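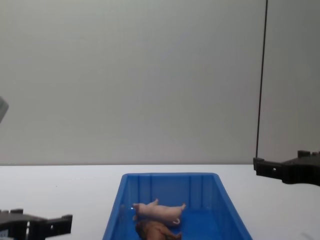
Watching a Courtroom Argue About a Bus Stop
Student project report, Local Government and the Courts

When our instructor said we had to pick one public law case and follow it for the whole term, I figured everyone would go for something big. Half the class did pick something from the Supreme Court. I picked a fight over an asylum shelter and a bus stop in Prarngate, mostly because I could get to the hearings on my bike, and I'm still glad I did.

What the case was about

A nonprofit called Hostomia runs a shelter for people waiting on asylum decisions. It sits out on Vanhove Road, past the tire place. Last spring the city passed an ordinance saying that any "temporary residence" with more than 19 beds had to be within a short walk of a regular bus stop. Sounds fine, right? People without cars need the bus. The trouble is that the city moved the Vanhove Road stop the month before, so the shelter went from being right by one to being nowhere near one. And only one place in town fit the definition of a temporary residence, and you can guess which.

Hostomia sued. Their argument was that the ordinance looked neutral on paper but was written to shut them down, and that you could tell by listening to what council members said in the meetings leading up to the vote. The city said the stop was moved because of a drainage problem on the shoulder, that the ordinance was about safety, and that a judge shouldn't go digging around in offhand remarks.

So the question I ended up writing about was this one: when a law doesn't mention anybody, how much should a court care about what the people who passed it said out loud?

How I did it

I went to 5 hearings in person and read the filings for the ones I missed. I also listened to the recordings of the council meetings, which the city posts online with terrible sound. I made a transcript of the parts that got quoted in court. My plan was to compare what was said with how each side used it, so I made a sheet with three columns - the words as spoken, the words as quoted, and what came right before and after.

I wanted to interview people on both sides. The city attorney's office sent me a polite email saying they don't comment on open cases. Lionel Dawber, who works the front desk at Hostomia and has been there since it opened, talked to me for most of an afternoon. I want to be upfront that this makes my report lopsided. I tried to balance it out by reading everything the city filed twice, but reading a brief is not like having coffee with somebody.

What I found

I pulled 11 remarks that Hostomia's lawyers quoted. Most of them were quoted fairly. A couple sounded a lot worse in the brief than they did on the recording. For example, one council member was quoted saying "we all know who this is for," and in the brief it reads like a wink. On the recording she's answering a question about who would benefit from better bus service, and she goes on for a while about seniors. I played that one for my roommate without telling her anything and she didn't hear it as hostile at all.

But then there were others that got worse in context. A different member said the shelter "changes the character" of the road, which is the kind of thing you hear at every zoning meeting about everything, including a car wash. What the brief left out was the next bit, where he said he'd been hearing from people who were worried about "those families" at the elementary school. I don't know why the lawyers didn't use it. I asked Lionel and he didn't know either. Maybe they just ran out of pages, there's a limit!

The judge brought up the timing of the bus stop more than any of the quotes. At the second hearing she asked the city's lawyer for the drainage report and he said he'd have to look into it. At the third hearing he had it, and it was dated after the stop had been moved. You could feel the room wake up a little. He said the problem had been known informally before then, and she wrote something down and moved on.

The ruling

The judge granted a preliminary injunction, so the ordinance can't be enforced against the shelter while the case goes on. I had assumed the quotes would be the heart of her order. They take up less than a page. She wrote that remarks by single members don't prove what a whole council intended, but that they can be considered along with the order of events, and the order of events was what bothered her. She didn't call anyone biased. She said Hostomia was likely to succeed, and she was careful to say that likely isn't the same as certain.

The city has said it will appeal. The council also talked about rewriting the ordinance with a higher bed count, 100 instead of 19, which would leave the shelter out of it completely and might make the whole case go away.

What went wrong

Plenty. My first transcript was useless because I didn't write down time stamps, and I had to redo the entire thing. I kept it in Ruvano, the note program the school gives us, and then found out it doesn't keep old versions unless you switch that on. I lost my notes from the first hearing and had to rebuild them from memory plus the docket, so please treat that part of the timeline in my appendix with some caution.

I also got a legal term wrong for about half the term. I kept writing that the city had "lost the case," and our instructor kept circling it. An injunction at this stage is a hold, basically. The trial hasn't happened.

What I think

I started out sure that the quotes would decide it. I now think they're better for telling you where to look. The dates were harder to argue with than anyone's tone of voice, mine included - I noticed that I heard the recordings differently after I'd met Lionel, and I went back and changed some of my notes because of it.

If someone wants to pick this up next year, the appeal should be moving by April. Bring a sweater, the second-floor courtroom is freezing, and ask the clerk for the exhibit list early. My comparison sheet and the corrected transcript are in the class folder.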